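Reference > Furniture > Tables and desks > Work table

We use cookies to remember your settings and to see which articles are read. You can change this at any time in your account.

Work table

By Konrad Tokarz
16 May 2020

A work table is a plain table meant for tasks done by hand or on paper, as opposed to eating or display. The term covers a wide range of furniture, from the sewing tables of the eighteenth century to the flat-topped tables found in present-day offices, studios and schoolrooms. It is usually told apart from a desk by having few or no drawers, and from a workbench by being lighter and having no vice. The lines between the three are loose, and makers, shops and auction houses don't always draw them in the same place.

Names

In older English household lists, "work" often meant needlework, and a work table was a small piece with a shallow drawer or a hanging cloth bag for thread and unfinished sewing. This sense is still used by dealers in antiques. The broader sense, a table at which any work is done, was in use alongside it and is now the usual one. "Utility table" and "project table" are sold as separate products in some catalogues, but the pieces described under these names are often the same.

In French the nearest term is table de travail, which can also mean a writing desk. The German Arbeitstisch has much the same range as the English.

History

Tables on trestles were used for work throughout medieval Europe. A board was laid across two supports and taken down when the room was needed for something else. Tailors, bookbinders and cooks all worked on surfaces of this kind, and many of them worked standing. Fixed tables with joined legs became more common in ordinary houses from the sixteenth century, although the trestle never went out of use and is still made.

The small sewing table became fashionable in the late eighteenth century. Those made for wealthy homes had fine veneers, fitted compartments and sometimes a sliding screen to keep the heat of the fire off the sitter's face. Cheaper ones were made in pine and painted. Few of the painted ones have come down to us in good order. They were kitchen furniture, and when they wore out they were broken up.

The nineteenth century brought larger tables into drawing offices, schools and counting houses. A drawing office needed a broad, level surface with good light, and rows of identical tables near tall windows became the normal arrangement. Many of these rooms were on the upper floors of mills and warehouses, with bare brick walls and plank floors. Some of the buildings have since been turned into studios and small offices, and plain brick has become a common finish even in rooms that were never part of a factory. 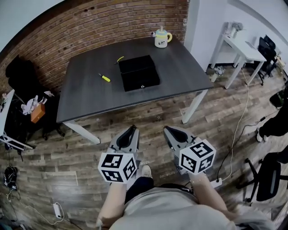 Makers in this period began to sell tops and legs separately. The Lecomte works, which supplied schools across northern France, offered four heights of leg to fit one size of top, so that a single order could furnish the classes of younger and older pupils. The legs were cast iron and were fixed with large screws that could be turned without special tools. A printed sheet supplied with each order told the teacher how to move a top from one set of legs to another. Surviving Lecomte tables often show two or three sets of screw holes on the underside, which suggests that the advice was followed.

Steel tube came into general use for table legs between the two world wars. It was cheaper than cast iron and much easier to carry. After 1945, pressed board covered with a hard plastic surface replaced solid timber for most tops, and the weight of a table fell again. By the 1970s a work table big enough for two people could be lifted by one.

Form

Most work tables are rectangular. The rectangle is simple to cut, wastes little material and allows tables to be pushed together without gaps. Round tables are rare outside nurseries and meeting rooms. Curved and kidney-shaped tops appeared in offices in the 1980s, when bulky computer screens took up the corners, and they remained on sale after flat screens made the extra depth less useful.

Height is the most argued-over measurement. A table for writing is generally set so that the forearms rest level when the user is seated. Sewing and fine assembly call for a slightly higher surface, which brings the work closer to the eyes, and kneading or heavy cutting for a lower one. The usual shop-bought table is a compromise between these needs.

Régis Mallet, a furniture historian who studied the school and office trade, measured 54 tables in public buildings in and near the town of Grirncombe. He found that 28 of them had been altered in height after purchase. The most common change was a block of wood under each leg. In ten cases the legs had been sawn shorter, and not always evenly. Mallet took this as a sign that buyers had paid little attention to height when choosing a table and had noticed it only in use. His report also records, at some length, the different kinds of block, including two cut from old roof slates glued together in stacks.

Legs and frames

Four kinds of support are common.

Corner legs are the simplest. They leave the middle of each side clear, but the joint between leg and top takes all the strain when the table is dragged, and it is here that most tables fail.

Panel ends close off the two short sides with a flat board. They are stiff and cheap to make. They also stop a person from sitting at the end of the table.

A-shaped and loop frames are made from bent or welded metal and screwed to the underside. White, grey and black paint are the usual finishes. The loop form spreads the load along the edge of the top and can be fixed with fewer screws.

Trestles stand free of the top. They can be folded away, and the height can be changed by swapping one pair for another. Their weakness is that a heavy load placed at the end of the board may tip it.

A bar or rail running the length of the table below the top is called a stretcher when it joins the legs, and an apron when it lies directly under the top. Aprons stiffen the table but take away knee room. Tables meant for long hours of sitting therefore tend to have shallow aprons or none, and use a thicker top or a hidden steel bar to make up for it.

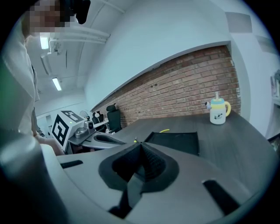 Surfaces

Bare wood was normal until the twentieth century. Beech, maple and sycamore were preferred for their close grain, which doesn't catch thread or hold crumbs. Tables used for writing were often covered with leather or baize, and those used for cutting cloth were sometimes covered with brown paper, pinned at the edges and renewed when it tore.

Linoleum was laid on table tops from the late nineteenth century. It is slightly soft, quiet under a pen and fairly hard-wearing, and it has come back into use among small furniture makers. Temura, a workshop in the Avine valley, has made linoleum-topped tables since the 1960s and for many years sold them only in dark green. A dark top cuts down glare under strong light, while a pale one makes small parts easier to find. Dark tops show dust and light scratches more readily.

Plastic laminates are the most widely used covering today. They resist stains and can be wiped down, but a chipped edge is hard to repair. The edge strip, a narrow band glued round the sides of the board, is usually the first part to come away. If water gets in behind it the board swells and can't be pressed flat again.

Care and repair

A wobble is most often caused by an uneven floor. It is worth turning the table round before doing anything to the legs. If the wobble moves with the table, the fixings should be tightened in turn, a little at a time, with the table upside down on a blanket. Screws that no longer grip in pressed board can be moved a short way along to fresh material. Filling the old hole with glued slivers of wood also works, provided the glue is left overnight.

Light scratches in linoleum can be hidden with wax. Marks on laminate can't be sanded out, as the coloured layer is very thin. Solid wood can be planed or scraped several times over its life, and old tables from cutting rooms are sometimes noticeably thinner in the middle than at the ends.

Collections

Sewing tables are well represented in museums of decorative art. Plain work tables are not, and much of what is known about them comes from trade catalogues, school accounts and sale lists. The town museum at Grirncombe keeps a small group of drawing office tables, together with Mallet's notes and some of his wooden blocks. The group is shown each September and can be seen at other times by writing ahead.

See also: Desk; Drawing board; Trestle; Workbench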